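The Tilska hand gripper is a kit from Vakholm for ages 9 and up. A gripper is a tool that picks things up with two fingers. On this one, each finger ends in a flat, dark pad held by screws. 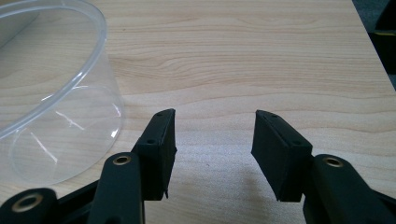
The kit has 80 parts and takes roughly 6 hours to build. Each pad sits on an arm. The arm turns on a pin, so the pad can swing in or out. Squeeze the handle and the pads move toward each other. Let go and a spring opens them again.

Start with light objects, such as a paper cup. Move the open pads to each side of it before you squeeze.
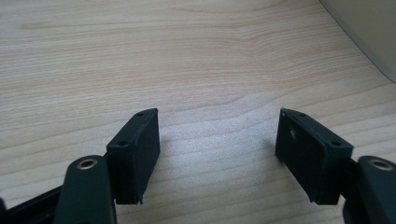 **Why are there two pads?**

One pad can only push. Two pads press from opposite sides, and that holds the object in place.

Spare pads are sold as part number 3051.

Text: Noémie Texier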